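Glare and Reading Comfort on Matte and Gloss Desk Finishes
Student project report, Interior Materials module, Denby College
Last updated: March

1. Purpose

The study hall at Mirnesden was refitted with gloss-finished desks, and students who use it have complained of eye strain in the afternoon. This project compares the existing gloss finish with a matte finish of similar color and asks whether the change would make a difference to people reading printed pages under overhead light.

2. Background

Light leaves a surface in two ways. Part of it is reflected at the same angle at which it arrived, and part of it is scattered. A smooth coating sends a large share in the first direction and produces a visible image of the lamp. A rough coating spreads the same light over a wide range of angles, so the lamp shows as a faint bright area or does not show. The total amount of light reflected may be almost the same in both cases.

Color also matters. A very pale desk is close to paper in brightness and gives little contrast at the page edge. A very dark desk forces the eye to adjust each time it leaves the page. Both samples were therefore ordered in a mid-tone beige gray.

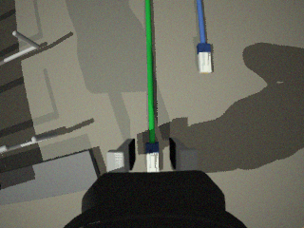 The coating on the matte sample was the Pisharody low-sheen type, applied in two layers and left to cure for 7 days. The gloss sample was a spare panel from the Mirnesden refit. Neither panel was cleaned with polish before testing, as polish raises the sheen of a matte coating.

3. Method

Each panel was set on a level frame at desk height under a single ceiling fitting. Illuminance at the panel center was adjusted to 900 lux, measured with a handheld meter. Window blinds were closed.

A group of 20 readers took part. Each reader completed one session at each panel, with half starting on gloss and half on matte. A session consisted of reading a printed article at a comfortable pace and then scoring discomfort on a printed scale from zero (none) to ten (severe). Readers were free to move the page but not the chair.

4. Results

The mean discomfort score was 5.1 on the gloss panel and 2.8 on the matte panel. Three readers gave the same score to both. No reader scored the matte panel higher.

Several readers moved the page toward the left side of the gloss panel during the session – this took it away from the lamp reflection. The same movement was not recorded on the matte panel.

5. Limits

Only one lamp position was used. The Bisau reading room, which has side windows and no central fitting, would probably give a different result. Wear was not tested either, and matte coatings can become shiny where forearms rest on them. A rub test of 51 cycles was planned but the felt pad arrived too late to be used.

6. Recommendation

A matte finish should be tried on one row of desks at Mirnesden for a full term, with sheen readings taken at the front edge at the start and end of that period.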